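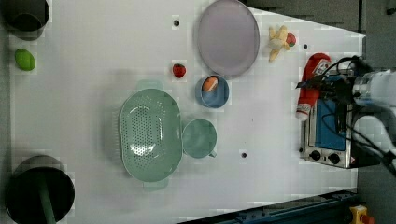
Viorica Karagiannis has argued that a child who serves a toy carrot on Monday-best plates all winter will sooner or later want to eat a real one, and that the burden of proof now lies with anyone who doubts it. We think the burden lies where it always did. The claim that pretend meals shape real appetites has been repeated in nursery guidance and in the leaflets that come with play kitchens, but the evidence behind it is thinner than the number of citations suggests. In this section we go back to the two trials that are cited most often and ask what they measured.

4.2 What the trials measured

The Ekomix trial is the larger. It enrolled 533 families through nurseries and asked them to keep a set of toy fruit and vegetables within reach of the child for nine weeks. Parents then filled in the Monar scale, a short questionnaire on how willing a child is to try unfamiliar food. Scores rose. They also rose in the comparison group, which had been given picture books, and the gap between the groups was small enough that leaving out one nursery in our reanalysis made it disappear. The original report mentions this nursery only in a footnote.

A further trouble is that the Monar scale was filled in by the same adults who had been told, at the first meeting, what the toys were meant to do. A parent who has spent weeks picking felt peas out of the sofa may well feel that something ought to have come of it. We do not suggest that anyone was dishonest. But a question such as "Does your child show interest in new foods?" can be answered generously, and there is no record of what the children ate.
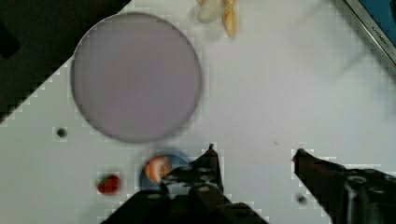 Figure 3. Lavender-grey plate on a white tabletop.

The Skindo study did better on this point. Staff weighed what was left on real plates after lunch, and the person doing the weighing did not know which room had the play food in it. The result was flat: children in the play food room left as much of their vegetables as the others did. It is odd, then, to find the study listed in later reviews as "supportive". The support comes from a secondary finding, that children in the play food room could name more vegetables when shown cards. Naming is a fair thing to study, and perhaps a good thing to encourage, but a child may know perfectly well what a leek is called and still push it to the side of the plate. Most adults can think of a food like that.

4.3 Which foods are counted

There is also the matter of what goes in the toy box. Reviews tend to write "play food" as if it were one thing, when shops sell far more than fruit and vegetables. Toy cakes and sauces are easy to find. If handling a pretend strawberry makes real strawberries more welcome, then handling a pretend bottle of sauce should do the same for sauce, and a box of mixed toys should push in several directions at once. We found no trial that tested this. Ekomix took the sweets and sauces out of its sets before they were handed over, a sensible choice for a trial with a health aim, though it means the findings say little about the sets families have at home. 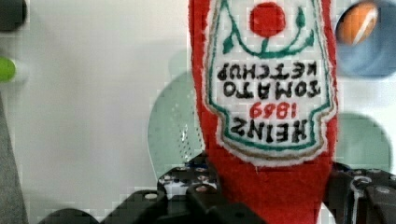
Figure 4. Red plush ketchup bottle, held upside down.

Sasaki's home diaries are sometimes brought in at this stage to fill the gap. They are good reading. Parents wrote down what their children pretended to cook and what was served at tea, and in several homes the two lists drift together over the spring. The direction is anybody's guess. Children copy the meals they are given - that is most of what pretend cooking is - so a household that starts buying more courgettes will soon have more pretend courgettes too. The diaries cannot tell this apart from the effect Karagiannis describes, and the version most often quoted leaves out the entries that would let a reader try.

We would change our view if a trial weighed real food, kept the weighers unaware of the groups, and followed the children past the end of the toy period. The Skindo protocol could be extended to do this at modest cost. Until then, advice to nurseries might fairly say that children enjoy play food and learn words from it, and leave their dinners out of the matter. The next section turns to studies of children who helped to prepare real meals, where the measures are better but the samples are very small.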